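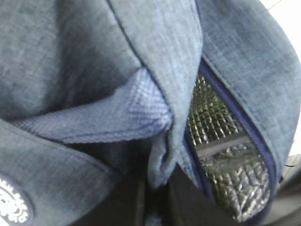
Lunch is the one meal I don't have to discuss with anybody, a respondent from the Runach depot wrote on the last page of the diary, and I'd go without before I'd let work choose it for me.

Figure 6. Insulated fabric bag in blue-grey, one zipped compartment partly open to show the shiny lining.

5. Carrying lunch and buying lunch

I've thought about that line more than about any of my tables. When I began this study I assumed that people brought food from home to save money, and I built half the questionnaire on that assumption. The diaries didn't go along with me. Money comes up, of course it does, but it comes up in passing, usually near the end of the month and usually with a grumble about the price of soup. What people wrote about at length (sometimes at very great length, up the margins and over onto the back) was choosing.

A quick reminder of what I'm working with. I handed out 300 diaries across the two sites in September, and by the time I stopped chasing people I had 2,418 usable lunch entries. An entry is usable if it says what was eaten, where, and where the food came from. I threw out the ones that just said "usual", which hurt, as there were a lot of them and I'm sure they were perfectly good lunches.

The two sites differ in one way that matters a great deal. Runach has the Zacharias canteen on the ground floor, hot food every day, reasonable prices and a queue. Prurnimach has a kettle, a microwave and a shop ten minutes' walk up the hill. I'd expected carried lunches to be the rule at Prurnimach and a bit of a rarity at Runach. They were common at both. Canteen users at Runach also carried food, and ate it alongside what they'd bought: an apple, a tub of last night's rice, a slice of something from a birthday. My coding sheet had one box for "brought" and one for "bought", and I spent a miserable week going back through everything to add a third for "both".

I want to stay with the mixed lunches for a moment, as I think they've been missed in a lot of work on workplace eating, mine included. In the Melska pilot I simply asked people which kind of lunch they had, and they told me, and I wrote it down. The question forced them to pick. Given a blank page they wrote things like "chips from downstairs, salad from home so I don't feel bad", which is two meals, a budget and a moral position all in one line!

The bag itself turned out to be a better thing to ask about than the food. People who went shy when I asked what they ate would talk quite happily about what they carried it in. A soft insulated bag of the general sort in Figure 6 was the one mentioned most fondly, and carrier bags were mentioned with something close to shame. Several respondents had a bag for lunch and nothing else, kept on a hook by the front door, and described packing it the night before as the point at which the evening was over. Others packed in the morning, in a rush, and those diaries have far more forgotten forks in them.

I should be careful here. A diary is a written performance, and somebody who agrees to keep one for me is already the sort of person who doesn't mind thinking about sandwiches. Shift workers are thin on the ground in my sample, and the night staff at Prurnimach more or less vanish after the first week. When they do appear they don't always call the meal lunch, and I've left their own words in place (there's a list in the appendix) even where it made the sorting harder.

I also can't say much about who did the packing. I asked who ate the food and where it came from, and "home" was an allowed answer, which hides a good deal of somebody's work. A few respondents filled the gap without being asked. One put a small star next to every lunch made by a partner and none next to the rest, and never explained the star until the final entry. I now think the question should have been on the first page, and it will be in the follow-up at Melska, along with a proper box for "both" and rather more room in the margins.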